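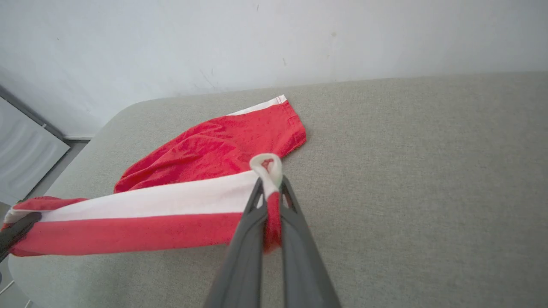 Cloth flattening with two arms: how to choose the second grasp?
Posted by Eimear Gilmartin, July 2023

Our student team is doing the garment task for the Tully challenge and we are stuck on the second grasp. The routine is the usual one. One arm takes a corner or hem, the other finds a point along the same edge, both pull apart until the edge is straight, then the garment is laid down and the rest is smoothed. The first grasp is fine. The second closes on whatever the depth map says is highest, so we end up with a taut strip between the two grippers and everything else in a heap behind it. With the red and white garment the centre gripper has taken a pinched loop, with a twist of red hanging down between the fingers, and the white stripe is pulled straight while the hem we wanted is still over on the right of the bunched part. Pulling harder does nothing useful. The policy was trained on 336 demonstrations, all teleoperated, using the wrist cameras plus one fixed overhead. Success on the second grasp is 17 per cent on garments it has not seen. Is this a data problem or should we be scripting the edge search?

Thabiso Mokgethi

Both, but fix the data first. If you grasp the highest point you will nearly always get a fold, as a fold is what sticks up. A loop between the fingers means two layers at least, and once you have two layers the tension goes into the wrong line of cloth.

What worked for our club at Dakerel:

Label each demonstration by grasp type (single layer edge, double layer, fold, miss). Do it by hand. It took two of us an afternoon and a half.
Drop the fold grasps from training unless the operator recovers from them in the same episode. Keep the recoveries, they are worth more than the clean runs.
Limit the pull. We stop at a fixed gripper current and treat early tension as a failed grasp. If the distance between grippers is well short of the expected edge length when the cloth goes tight, open the second gripper and try again.

For the edge search, slide instead of regrasping. Hold with the first arm, close the second lightly next to it, and trace outwards along the hem. You need some compliance in the fingers for this and a low closing force. On knitted fabric it slips nicely. On thick seams it jams, and I have no good answer for that – we just back off and retry.

336 is on the thin side for unseen garments. We had 800 before the numbers settled down, although a lot of those were the same T-shirt.

Lorcan Dunne

Have you tried a different surface? We had loads of trouble until we moved to a smooth table. Fabric on fabric drags.

Dela Frimpong

Changing the surface helps with smoothing but it won't alter which layer gets picked, so I would leave it until last. If the rules give you an upholstered surface on the day you have to train on it anyway. Check the Tully rules sheet; ours specified it in November and then the wording was revised.

One addition to Thabiso's post. Look at your approach angle. If the fingers come straight down on a heap they will pinch a fold whatever the policy intends. We tilted the approach to 30 degrees from the surface so that one finger goes under the hem, and double layer grasps fell a good deal without any new data. It does need a finger tip thin enough to get under. Ours were printed with a blunt end and had to be filed.

Eimear Gilmartin

Thanks. Started on the labelling and the fold grasps are worse than I thought, mostly from one operator (me). Will try the shallow approach before collecting any more. Thabiso, is your current limit set per garment or the same for all?

Thabiso Mokgethi

Same for all. We tried per garment and spent more time tuning it than it saved.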